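The cable is the first thing to go

I look after one machine. It has two arms, it works in a bedroom in the Gelten flat, and its job at the moment is to pick litter off a carpet and put it in a bag. I have been doing this since September, and before that I spent years on a packing line, where the arms were bolted down and fenced in. My view, after some months of it, is that we spend far too much effort on the clever side of these machines and far too little on looking after them. By looking after I mean cables, screws, fingertips and the state of the room before the first run.

People who visit ask about the software. I can't tell them much about it. I can tell them that on 15th March the log stood at 2,011 runs, that 1,860 of those ended properly, and that when I went through the rest most of them had nothing to do with the software at all. A finger had worked a little loose. A cable had caught on a joint. Somebody had moved the sofa to hoover and put it back at a slightly different angle. None of those faults would interest anyone at a conference, and all of them stop the machine.
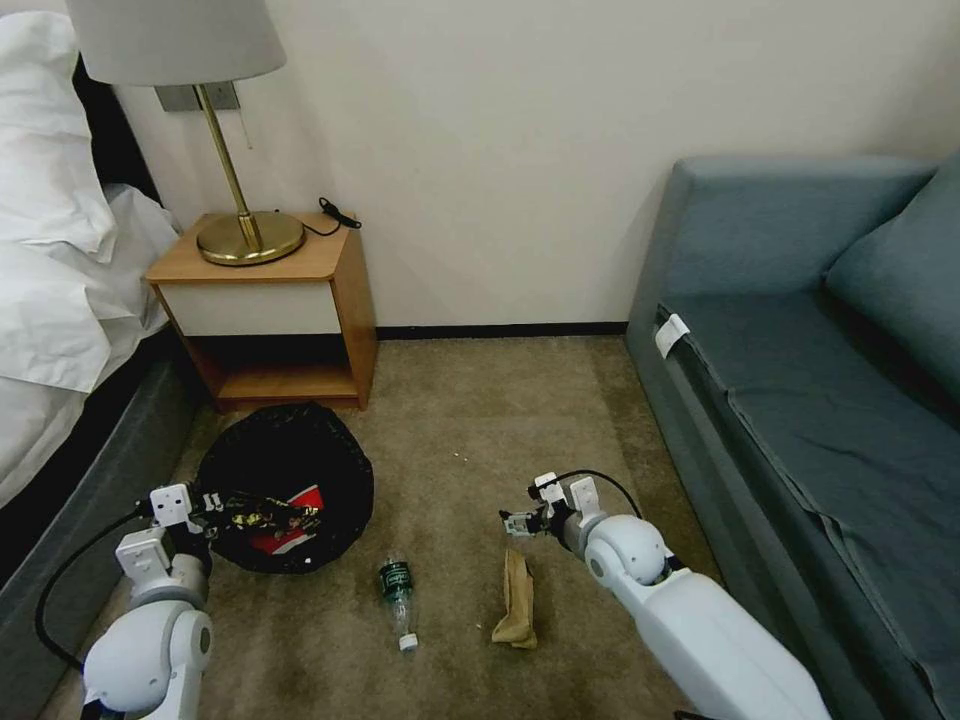
Both arms at work, left over the bag and right by the brown paper.

Take the cables first. Every gripper has to be fed from somewhere, and on ours the cable runs outside the shell and has to make its own way round the wrist. If you leave too little slack it pulls tight when the wrist turns over. If you leave too much it hangs down and finds the edge of a bed. The right amount is something you learn by moving the arm through its worst positions by hand, slowly, with the power off, and looking at the loop the whole time. I do it at the start of each day and again after any change of gripper. It takes 10 minutes. I have been asked more than once whether that could be cut to once a week, and my answer is that it could, if whoever asks is happy to come and replace the connector.

The handbook we were given by Krawczyk, who put the cell together, has a page and a half on this. It has 16 pages on start-up screens. I think that tells you where the attention went. I don't blame them for it especially, every supplier I have dealt with does the same. But a person coming new to the job will read those pages and assume that the thick part is the hard part.

Fingertips are the next thing. With a packing line you know what you are picking up and can cut the fingers to fit. A snack wrapper has no fixed shape, and it slides. The tip has to be clean and it has to meet its partner squarely, or the wrapper goes out sideways. I wipe them at every break with a cloth and a little alcohol, and I check that they close flat by shutting them on a strip of paper and giving it a tug at each end. If one end pulls free, the tips are out of line and the mounting screws want looking at. I learnt the paper test on the line and have never seen it written down anywhere.
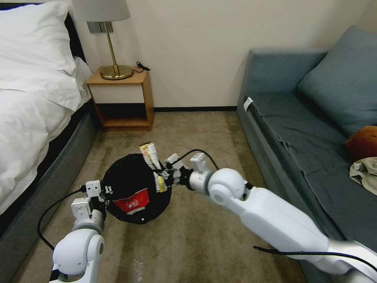

Left gripper on the rim, right gripper with the wrapper over the opening.

The way the two arms share that job is the reason I am fussy about lining them up with each other as well as with the room. With one gripper on the rim and the other bringing something to it, a small error in either arm gets added to a small error in the other. You can have each arm pass its own check and still have the pair miss. So I check them together, by bringing the two grippers nearly tip to tip in front of the machine, low, high and out to each side. Genik used to sell a stand for this. I use a bit of dowel with a line drawn round the middle, and it does just as well.

Then there is the room. I have had an argument about this that has gone on for most of the winter. One side says that the machine ought to cope with whatever it finds, so we should stop fussing over where things are. The other side, mostly me, says that you can't find a fault in a machine if everything else moved on the same day. Let the litter be different every time, by all means. Scatter it. But the big furniture should stay where the setup sheet says until the arms have been checked, and after that somebody can shift the bed if they want to and write down that they did. 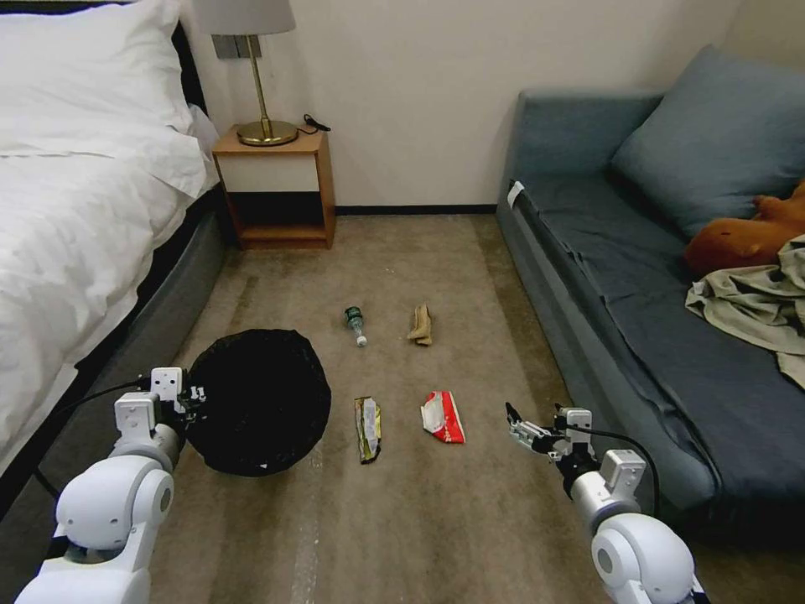
Litter out on the carpet, bag by the bed.

I will admit the other side has a point. A flat is not a factory and people will not keep their sofas on marks. If the machine is ever going to be of use to anyone it has to put up with that. My point is only about the order you do things in. Get the machine right first, in a room you know, then make the room awkward. When it is done the other way round you end up with a pile of bad runs and no idea which of them were the arm's fault.

Bottles show this up better than wrappers do. A wrapper forgives you. A bottle is round and smooth, and if the wrist is a few degrees out the fingers close on the curve and push it along the carpet. We had a spell of that in the winter and it was put down to the lighting, then to the carpet, then to the bottles. The cause was one screw behind the right wrist. I found it with my thumb. Now there is a line of paint pen across each screw head and onto the part beside it, so anyone can see at a glance if one has turned. Fedico, who service our other equipment, do this on everything as a matter of course, and I wish the people who build arms would do it before the crate is closed.
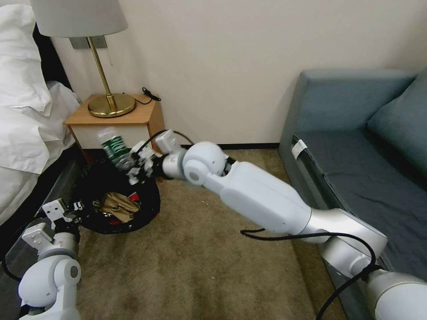
What I would change

I would start by giving the job to one person per machine. At present a lot of places pass it round, so that whoever is free that morning does the checks, and the sheet gets ticked because it got ticked the day before. A person who sees the same arm each day hears when a joint sounds different. That can't be got from a sheet.

I would have the cable route drawn in the handbook, properly, with the arm in its three or four worst positions, and the length of the loop marked. I would have spare fingertips and a spare cable kept in the room and not in a store across town. I would want the log to have a column for what was touched since the last run, filled in by hand, even if the entry is only "moved lamp".

And I would like the time counted. Checks and cleaning go down in our records as time the machine was stopped, the same as a breakdown, so on paper a careful day looks worse than a careless one. I have raised this twice – the second time in writing – and was told the form comes from head office. It is still the same form.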